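The Case for the Folded Brochure

I keep a shoebox of printed brochures, and when it fills up I start another. I'm on my fifth. My wife thinks this is a disease, and I have stopped arguing with her. What I would like to argue about is the idea, which I hear at every trade show I go to, that printed handouts are finished and that a square code on a sign does the same job.

It doesn't do the same job. I have worked in print buying for most of my life, first for Zupan, which made shelving, and later for a small agency in Plondville, so I have a stake in this and you should weigh what I say with that in mind. But I also walk the aisles as an ordinary visitor, and I know what I do with a code. I point my phone at it, a page opens, somebody bumps my elbow, and I put the phone away. By evening that page is one of 40 open tabs. I have never once gone back through the tabs.

A brochure goes in the bag. The bag goes on the kitchen table. At 8 in the evening, with my shoes off, I take everything out and look at it, and that is when I decide whom to call. I don't claim everyone works this way. Plenty of buyers I know do, though, and the ones with budgets tend to be my age.

The usual complaint is waste, and it is a fair one. Walk past the trash cans by the exit on the last afternoon and you will see a lot of coated paper. My answer is that most of that paper deserved it. It was thin, it was crowded, it had a stock photo of two people shaking hands on the front, and it was pushed at visitors who hadn't asked for it. Print fewer and print them better. When I was at Zupan we cut our order in half one year and put the savings into heavier stock. The boxes used to come home half full. That year they came home empty, and we got more calls than the year before. I can't prove the paper did it. The product was better that year too.

So what makes one worth keeping? I had this out over lunch one Wednesday with Despina Tomić, who ran the press floor at Pranetus and has handled more paper than anyone I know. She says weight first. I say the front panel first. Her view is that your fingers decide before your eyes do, and a flimsy sheet has lost before you have read a word. My view is that nobody's fingers get near it unless the front made them reach.

We agreed on the front itself, at least. One picture, the name, and as few words as the company can stand. Every marketing department wants to add to this. They want the award seal and the list of countries and the slogan. Prasert Ruangrit, a designer I hired for 2 jobs at the agency, used to send clients a proof with everything they had asked for and another with nothing except the product and the name. He made them tape both to a wall and stand across the room. He got his way more often than I ever did by talking.

We also agreed on black, with reservations. A black background makes white lettering jump and it makes a gray or silver product look expensive. It also shows every thumbprint, and on a heavy fold the ink can crack along the crease and leave a white line down the spine. Despina would score the sheet before folding and charge you for it, and she was right to. Gloss on top of black is the part I still go back and forth on. It looks rich under hall lights. It also throws those lights back at you when you try to read the small type. Zakunex sent me samples in July, same design in gloss and matte, and I left them by the phone for a week. I picked up the gloss one more and read the matte one more. Make of that what you will.

Lettering turned on its side is another thing people fight over. If the company name is long, you have two choices on a narrow panel: make it small, or run it up the edge and make it big. I used to be against running it up the edge. I have come around. You do have to tilt your head, or tilt the paper, and a person who is turning your brochure in their hands is a person who is looking at it.

Two languages or two alphabets on one front can also be done well, and seldom are. The mistake is giving them equal size everywhere. Let one be the loud one in one spot and the other be loud somewhere else, and use color to tell them apart. Green and blue on black work for this. Red on black mostly doesn't, whatever the client's nephew says.

The one I would hold up to a client has a black front, a single figure, the name in big white capitals, and a touch of color saved for the company's own characters and its logo. I'd want to feel the stock before I said anything about the weight.
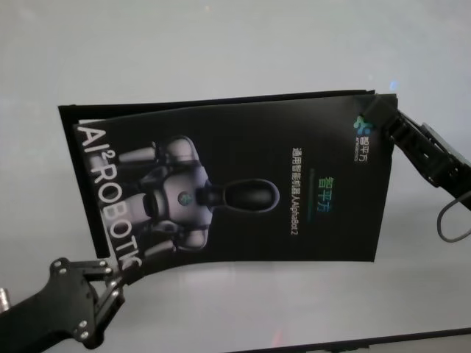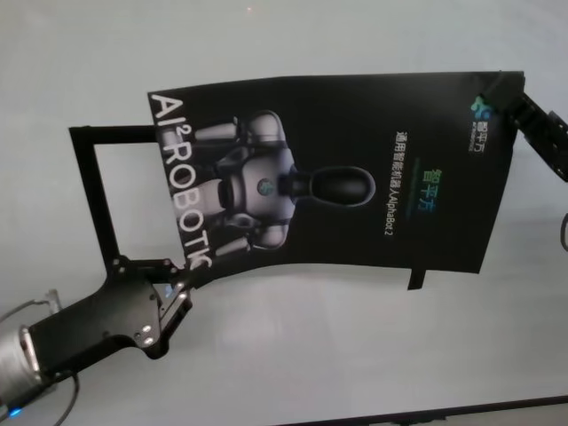

The AlphaBot 2 front in both views: white capitals for one name, green shading into a second color for 智平方.

I would take that over a code on a sign. If you are ordering for the next show, ask your printer for a blank dummy in the real stock before you approve anything, fold it yourself, and carry it in a bag for a day. It costs next to nothing and most shops will do it if you ask before the rush. Then look at the corners.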